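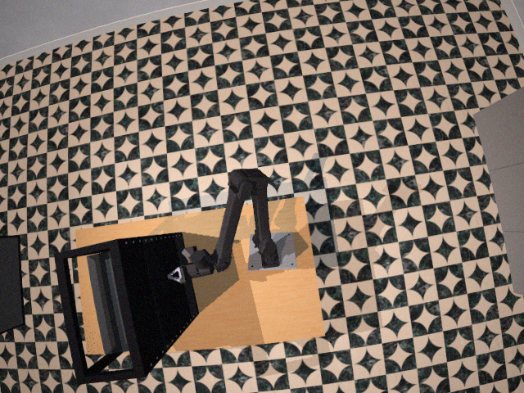
4. Simulated bench and cabinet task

The build described in Section 3 was carried out on a bench we share with other members of the Gekport workshop, and the arm could be left set up only for short periods. Most of the development was therefore done in simulation, using a scene we put together ourselves in Clirnix, and the real arm was brought out once a control script had run cleanly on screen. In this section we set out how the scene was made, what the task asks of the arm, and which parts of the rendering caused trouble later.

4.1 Layout

The layout is shown in Figure 4(a). A rectangular wooden table carries both the arm and the cabinet. The arm is fixed to a square grey mounting plate towards the right of the tabletop, and the cabinet takes up the left half and hangs over the table's edge. We kept this overhang in the model although it makes the scene look untidy, as the cabinet we were copying is too large for the bench as well and we wanted the reach to match.

The room came from a stock set supplied with Clirnix and was left as it was, patterned floor tiles included. We considered a plain floor at first. The tiles were kept for two reasons: they cost very little to draw, and the contrast between the cream and the dark green is a hard background for the colour threshold we use to find the handle. A threshold tuned on a plain floor gave us false matches as soon as the camera was moved.

The arm model is the Dalen kit arm from Section 3, with the link lengths measured from our own build and typed in by hand. Joint friction was set to a single value for all joints. We know this to be wrong for the elbow, where the printed bearing seat is tight, but a separate value made no difference we could see in the recorded paths.

4.2 Task

The arm has to reach the cabinet, close the gripper on a small triangular handle at the cabinet's side, and draw it back. The approach is made from the right with the wrist held low. In Figure 4(a) the gripper is beside the right face of the cabinet and close to the handle. The handle is light and the cabinet is black, so it stands out well from most positions, but the long shadows on the tabletop change shape as the arm moves and the darker areas can be mistaken for part of the cabinet.

A run was counted as good if the handle had been moved by at least 33 mm at the end and had not slipped from the fingers at any point. Runs in which the arm touched the body of the cabinet before the handle were counted as failed, even where the pull was completed. The starting pose of the arm was varied from run to run within a small box, while the cabinet and the table were kept fixed.

We ran the task in 13 batches, with 1,037 runs in all. The batches are of unequal size - the simulation shared a machine with the workshop's slicing software and was stopped whenever someone needed to prepare a print. Stopped runs were thrown away and are not in the total.

4.3 Close view of the gripper

Two views were rendered for each run. The wide view was used for checking by eye. The close view was used by the script that decides whether the fingers are shut, and it needed far more work than we had planned.

The script looks for the seam between the fingers. It first finds the outline of the pair, then searches down from the tip for a dark line, and reports the width of that line part of the way down. With the fingers closed the outline is a broad shape that narrows to a small flat tip, which makes the first step easy. The second step depends on the lighting. Where the finger surfaces go to pure white all detail is lost, and the edges of the white areas can be mistaken for an edge of the finger. Some of these edges are also stepped, and the steps upset the line fit.

Figure 4. The simulated bench. (a) Table, arm and cabinet, at the head of this section. (b) Gripper with the two fingers together at their upper ends; note the white patch on each finger and the notched top edge of the patch on the right finger.

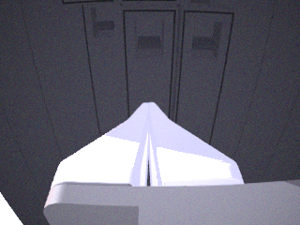

Turning the light down removed most of the false edges but left the handle too dim for the threshold in Section 4.2, so the two views could not both be satisfied by one lamp setting. We tried a second lamp on the opposite side, which gave a second set of shadows and was taken out again. In the end the lamp was left alone and the seam search was limited to a narrow strip running down from the tip. Anything outside the strip is ignored. The gap is read only after it has stayed the same for 4 frames in a row.

The same strip was later used on the real arm with one change. The printed fingers have a slight bow from cooling and do not meet evenly, so the width at which they count as shut had to be raised. We set it by closing the gripper on a sheet of paper and reading off the value, and repeated this whenever a finger was replaced.

4.4 Limits of the model

The cabinet is treated as a rigid body with a simple sliding part. Its perforated surface is drawn but plays no part in the contact model, where every face is flat. The real cabinet flexes when it is pulled and tends to creep across the bench unless it is clamped. We did clamp it for the tests in Section 5, using the Kurnon bench clamps already in the workshop, and so those results say nothing about a cabinet that is free to move.

Cables are also missing from the model. On the real arm the wrist cable runs along the outside of the forearm and pulls slightly at full reach. A slack loop at the elbow reduced this, but the last part of the approach was still less steady than in simulation, and the speed there was lowered to suit.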